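Jundness motion planning, interim report to Ploltus
09/02/2018

The planner still runs in simulation only – the chess pieces have not complained. Work this period went into approach paths above the board.

Arm over the board, a wrist view with black and white pieces, the arm again, then another wrist view: 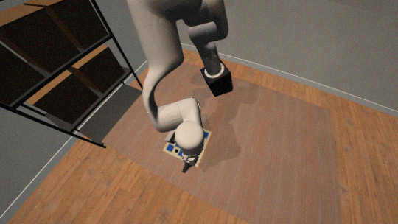
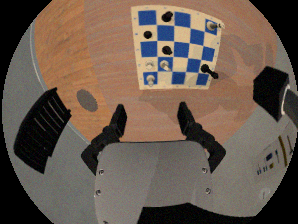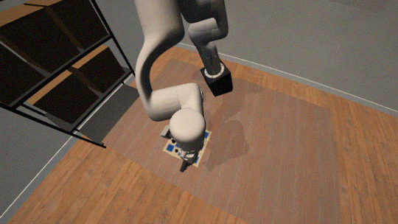
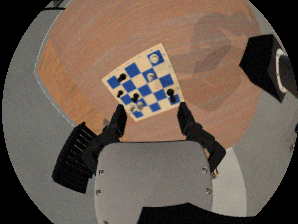 Catterall replied that 122 test cases is plenty, and could we please fix the 5 that time out before adding 15 more. We could. Due in November.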